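Saturday, 7 a.m., bench 3

Hide glue again. Kristof Jansen left the pot on overnight, so the Kowalchuk batch is now a brown varnish with ambitions. Started over with fresh granules from Hemuvach, soaked in cold water while I swept up the flakes.

Test joints from last week, pine on pine, end grain sized first:
Wotus granules — held until I stood on it. Wood tore, glue line fine.
Kadside liquid — let go when I picked it up. The label says "heirloom strength." Whose heirlooms, it doesn't say.

Graciela Tapia thinks I clamp too hard and squeeze the joint dry. She has been right before and keeps a mental list. Will redo 20 joints at hand pressure, leave the clamps on overnight, and say nothing to her until the results are in.
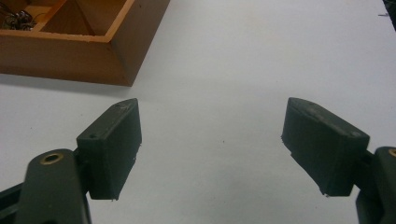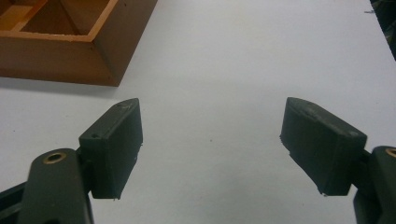 White tabletop, wooden box in the upper left corner.

Pot thermometer reads 98 with the lid off and the dial on 3. Celsius, which explains the smell. Dial marks bear no relation to anything. Turned it down and wrote the new setting on masking tape, which the steam then removed.

To do: second thermometer, smaller brush, pencil instead of marker on the tape. Kristof to wash the old pot. He knows which one — it's the one with the brush standing up in it unassisted.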